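Open Day Walk-Through, Robot Demo Area – Eltberg Workshop
Checked June 26, 2021, before doors. Comments are mine (Meinir Gronow), typed up over a sandwich.

1. Walkway from front door to demo table clear – OK
Sorcha moved the coat rack, and what a difference! Please leave it where she put it.

2. Visitor line taped on floor – OK after fix
The tape was peeling at the Drillero booth end, so I redid that stretch. We had 201 people sign up and I really don't want anyone tripping on the first tour.

3. Emergency stop tested – OK
Pressed it twice with the arm moving slowly, once from each side. It stopped both times. Ifeanyi reset it from the panel and we carried on.

4. Speed limit set for demo – OK
Set to 175 mm per second. Tuấn wanted it faster (he always thinks the kids will get bored) but I've written the number on the panel and that's the number.

5. Cables off the visitor side – OK, see comment
They run out the back and right of the table. I'd still like a cover over them wherever they reach the floor. The connectors at the wrist want a finger check before each tour as well.

6. Table and cloth – OK, see comment
The cloth hangs down over the front, and I worry about little hands tugging on it. Clips, please. There's a faint yellowish stain near the front edge too – not a safety thing, but it bugs me.

7. Demo items – OK
One red cube, one wicker basket, nothing sharp, nothing breakable. Spare cubes stay in Somtochukwu's drawer.

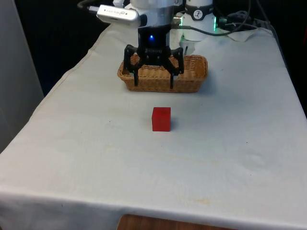
Can a visitor put the cube back on the table between runs?
Only the operator does that, with the arm paused and one hand near the stop button.

8. Operator briefed – OK
Ifeanyi has the morning, Somtochukwu the afternoon. Both did the Onyeka training in February and both could tell me the restart steps without peeking.

9. Group size – CHANGE
The sheet said 25 per tour. I've cut it to 18, which is what fits behind the line without folks leaning on each other.

10. Fire extinguisher and exit – OK
Tag is current. The side exit was sticking, so Tuấn planed the door a bit and now it swings fine.

11. Signs – NOT DONE
The "please stay behind the line" signs are still at the Ivport print shop. Sorcha is picking them up. Until then, whoever is greeting says it out loud to every group, even the grown-ups!

Still open: clips for the cloth, cable cover, signs. I'll come by again before the first tour and initial those three.

M.G.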